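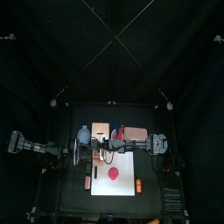
We finally made it to the Brindine open day on Sunday, and I've come home smelling of dill. The pickle works is bigger than it looks from the road – about 2000 jars go out every day, according to Manuela Santoro, who took our group round. The vinegar room made my eyes water but the spice store was gorgeous, all mustard seed and coriander. I could've stayed in there till closing!

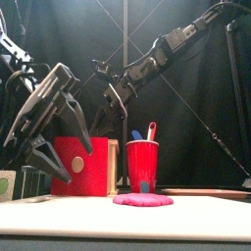
Tastings and the shop

The green tomato pickle was my favourite, with the beetroot a close second. Mum went for the bread and butter cucumbers and bought two jars, then went back for the mustard ones. Get there before lunch if you can, as the sausage rolls sell out and parking gets pretty ordinary.

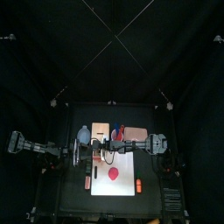 The table with the cutting board, open day at Brindine

They're doing it again in December, and I've already put our names down.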